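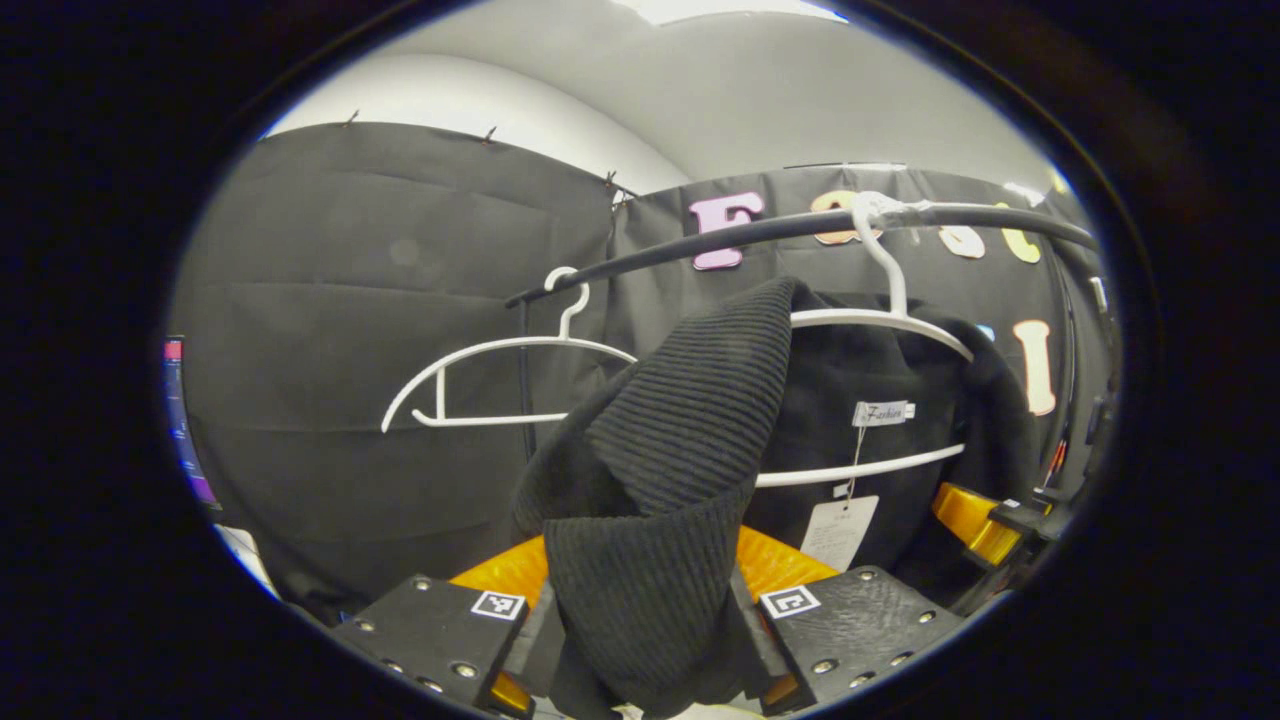 Call for participants: help us find out why our grippers drop things

Kornometti is looking for six people to join a paid study at our workshop in Undevham, starting in the new year. If you like clothes, puzzles and handling the same jumper more times than you thought possible, please read on!

In July we had a fault that we still haven't got to the bottom of. One of our garment-handling arms, running overnight on the Sendus line, let go of a knitted top halfway through a transfer. The controller carried on as if the top was still in the jaws. It closed on nothing, swung back and pulled the next garment, hanger and all, into the wrist joint. The arm didn't stop until the motor overheated. There was no one inside the guard and no one was hurt, but it should have stopped in the first second and it didn't.

We have been through 2,320 logged grasps since then. Smooth, heavy cloth is mostly fine. Ribbed and stretchy knits are where the trouble is, dark ones worst of all, and we don't have enough good grasps by human hands to compare them with. So we'd love yours.

What you'll do
You will use a hand-held gripper to pinch, lift and move garments on and off a rail. It has two fingers and you work it with one hand. We'll ask you to do some grasps well and some badly on purpose (a corner, a single layer, far too much at once) so that we can see what a slip looks like as it starts. You'll also tell us, out loud, when you think you're about to lose it. People are very good at this and our arm is not.

Sessions last 40 minutes with a proper break between them, two sessions per visit. Each person completes 300 grasps over the whole study. You will not be working next to a powered arm at any point.

Who we're after
Anyone over 18 who can stand for a session and is comfortable gripping with either hand. No technical background needed. Shop work, laundry, tailoring or theatre wardrobe would be brilliant. Please tell us beforehand about any wrist or hand injury.

Pay and travel
We pay by the visit, including any visit we have to cut short, and refund bus or train fares to Undevham. Tea is free, lunch is provided.

The fault report will be shared with everyone who takes part, including the bits that don't flatter us.

To apply, write a few lines about yourself to Xiaoyan Fan, study lead, Kornometti, Aksoy Building, Undevham. Applications close on 13 December 2024.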